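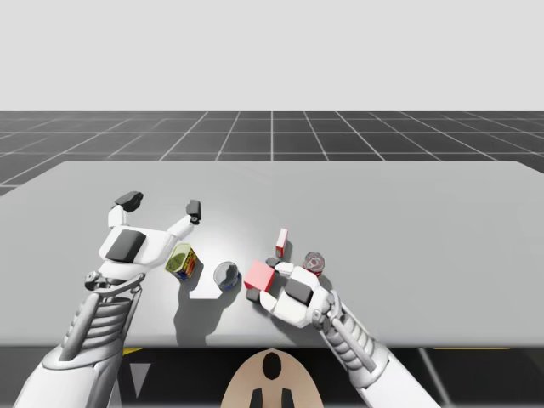 A reader from Utstead wrote in after the last printing to ask whether the Mudis worm farm really needs to sit for a whole weekend before the worms go in, and the answer is yes, please, if you can bear the wait! The bedding needs time to soften and settle, and worms tipped into a brand new tray tend to head straight for the lid.

3. Settling the bedding

3.1 Put the coir block in a bucket and pour warm water over it. It will swell to almost 9 litres, so choose a bigger bucket than you think you need.

3.2 Leave it for an hour or so (have a cuppa), then break up the lumps with your fingers.

3.3 Squeeze a handful. You want a drop or two between your knuckles and no more. If it streams, wring it out over the garden.

3.4 Line the bottom tray with one sheet of damp newspaper, spread the coir over it and fit the lid.

Note: Tank water is lovely. Tap water is fine too, but let it stand overnight in an open bucket first.

4. Adding the worms

4.1 Wait until evening, when the day has cooled off.

4.2 Tip the whole bag of 1000 worms on top of the bedding, packing material and all. They'll find their own way down.

4.3 Lay the hessian blanket over them and leave a light on nearby for the first night. This keeps them from wandering while they get used to the place.

4.4 Don't feed them until the third day, and then only a small handful of soft scraps in one corner.

Caution: Keep the farm out of direct sun, especially if yours is the dark-coloured Rilthorpe model. Never seal the air holes, even in heavy rain.

Note: Go easy on citrus, onion and anything salty. Crushed eggshell is always welcome.

For emptying the liquid tray, see page 83.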